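Sorting and Storage of Small Teaching Materials
Project Report, Flulley Course in Classroom Resources
Prepared by Struan Buchanan

1. Background

The Mavine resource room lends building blocks, counting pieces and other small materials to the teaching program. At the start of the project the inventory listed 3039 items, of which 1349 were blocks. Most were kept in mixed containers, and borrowers were expected to find what they needed by hand. Staff reported that the time spent searching often exceeded the time spent on the lesson activity itself.

The project was asked to propose a storage arrangement that could be maintained by students between classes. The purchase of new furniture was outside its scope.

2. Method

Work was carried out in February over 13 sessions. Blocks were first separated by shape and then by color. Size was considered as a first criterion but was set aside after the second session, as several sets differ by so little that pieces had to be measured before they could be placed.

Open boxes were preferred to lidded ones. In earlier use, lids had been stacked apart from their boxes and labels had been lost with them. For the trial, all labels were moved to the box wall.

Seven students took part in a retrieval exercise held on a Tuesday afternoon. Each received a written list of pieces and was asked to collect them, first from a mixed container and then from the sorted boxes. Lists were exchanged between the two rounds.

3. Observations

Retrieval from the sorted boxes was faster for every participant. The difference was greatest for lists naming a single color. Cubes in strong colors were located quickly under both arrangements, while pale pieces were frequently passed over in the mixed container.

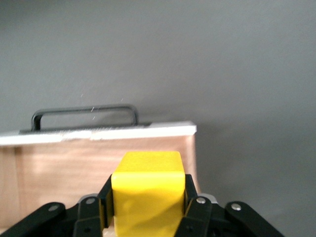 Figure 1. Yellow cube with rounded edges; light wooden box behind.

Returning pieces proved less reliable than collecting them. Participants placed cubes correctly but were uncertain about half-cubes and wedges, which had been assigned to a shared box. Two participants asked for a sample piece to be fixed to the outside of each box.

4. Recommendations

The shared box should be divided. Sample pieces should be attached to box fronts before the next lending period. The Shirazi counting set, which was not sorted in this project, should remain in its present location until its missing pieces have been listed.

A copy of the label sheet is filed with the resource room under the heading Plistel.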